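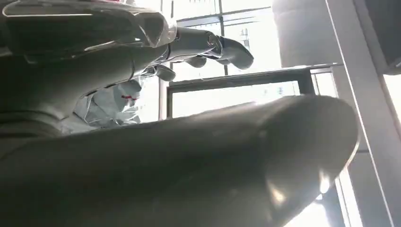 3 min read

March 20, 2026

Teleop day with the big hand, and what a good one! Chukwuemeka Bako took the glove first and I ran the logger, then we swapped after lunch. Wrist camera on throughout. The still at the top is from its stream, windows behind everything, so the fingers come out mostly as dark shapes with bright rims. The white piece with the red band is the only thing that really pops, tucked there behind the lower fingers. I've been pushing for something with a strong mark on it for ages and I'm so happy with how easy it is to find in the stream.

Settings, for whoever picks this up: glove gains as in the Tritolent notes, except index finger turned down a notch (it was overshooting on the curl, you could feel it fighting you). Wrist rotation limited in software. Recording starts on the pedal, not the keyboard. I forgot this twice.

First block was rough. Chukwuemeka kept coming in with the hand too open and the long finger would knock the piece before the others got near it. He tried leading with the thumb side and it got better almost straight away, so from there we both did it that way. Then he just started flying! The approach got slower and the close got faster, which I would have guessed the other way round.

My turn was humbling. I drive with my shoulder, apparently, and the arm wanders all over the place while I'm thinking about fingers. Tried resting my elbow on the Vanside stand and that helped a lot. Should be standard for new drivers, I think.

Kept 374 demos after throwing out the ones with pedal mistakes and a handful where the glove lost tracking. That puts the whole set at over 3,000 now, counting everything from the November sessions, if we can convert the old joint format (Odholm script still chokes on the thumb, see his branch, I mean the Odholm branch, the name is confusing).

Things I noticed while replaying:

The middle stretch of each demo is where we differ most. Chukwuemeka pauses above the piece, I don't. Might be good variety, might be mush. Train on each of us separately first and then together.

Glare moves across the forearm as the day goes on. I want to keep it in, the policy will have to live with windows anyway, but let's tag the files by morning and afternoon so we can split them later.

Camera sees a lot of forearm. Like, half the picture. Could tilt the mount a bit, but then the old data doesn't match. Leaving it alone until the Okeke run is finished.

Hand-guiding (no glove, just pushing the fingers into place) we only tried for 2 short goes at the end. Lovely feel, much finer contact, but your own hands get into the shot. Worth a proper session!

To do: finger gain back to default and compare, pedal beep louder, copy today's logs to the shared drive before anyone reboots the glove PC, ask Chukwuemeka to write down how he does the thumb lead while he still remembers it.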